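Home > Opinion > Local government

Standing orders are no place to hide a decision

Comments (6)

Mustisby Town Council has a rule that a member of the public may speak for three minutes at the start of a meeting, provided the subject is on the agenda and the request reached the clerk by noon two working days before. The agenda itself is published three clear days before. Anyone who works shifts, or who reads the notice board on the way home, has a matter of hours to find the item, read the papers and write in.

In October the council voted to tighten this further. Speakers must now submit the full text of their remarks with the request, and the chair may decline any text judged to be "repetitive of matters already before members". The change was made under item 14, headed "Standing orders: minor revisions". It took less time than the discussion of the bench outside the library.

I do not think the councillors acted in bad faith. Anjana Ekanayake, who moved the revision, said that meetings had been running past ten at night and that the same points on the Darkero Road parking scheme had been made by several speakers in a row. Both statements are true. I have sat through those meetings. The question is whether the remedy fits the complaint, and on the council's own papers it does not.

The clerk's report gives the length of each part of the meeting over the past year. Public speaking was capped at 30 minutes in total before the revision and remains capped at 30 minutes after it. It reached the cap twice. The late finishes came from reports taken as read and then read anyway, and from amendments drafted at the table. A rule that vets what residents say will do nothing about either.
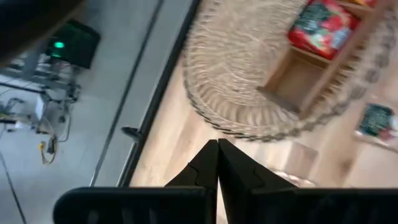 There is also the matter of who decides. Under the old wording the clerk checked that a request was on time and on topic. Those are tests that an officer can apply and a resident can predict. "Repetitive" is a test of content, and it is to be applied by the chair, who is an elected member with a vote on the item. No reasons need be given. No appeal is provided for. Councillor Chaminda Roy asked whether refusals would at least be listed in the minutes, and was told that this could be looked at in due course.

Repetition is in any case a form of evidence. If one person objects to a parking scheme, the council has learned one person's view. If nine people object in much the same terms, it has learned something about the scheme. Petitions work on exactly this basis, and the council accepts them: the threshold for a debate is 2,000 signatures, all under identical words. It is odd to require people to say the same thing on paper and forbid them from saying it aloud.

The defenders of the revision point to Plerov, where a similar rule has been in force for some years. I looked at how it is worded. The Plerov rule lets the chair group speakers who wish to make the same point and ask them to choose one among themselves, with the names of the others read into the record. The speakers are consulted, the number is kept, and time is saved. That is a workable procedure. It was not mentioned in the report to members, which referred only to "practice elsewhere".

A better revision could be written on one side of paper. Publish the agenda a week ahead. Set the deadline for requests at noon on the day of the meeting. Allow grouping by consent. Record every refusal with a reason, and let the full council overturn it by a simple vote. If the total time must be limited, keep the limit that already exists.

None of this needs legal advice or money. The Jayawardena review of council procedure, which Mustisby commissioned and then received without debate, made two of these four suggestions at paragraph 73. Members who have mislaid their copy can ask the clerk for another - the deadline for that, as far as I can find, has not been changed.

The standing orders come back for their annual review in spring. Residents who want to speak on the item should have their text ready early.

Gintarė Koppel writes on local government and planning.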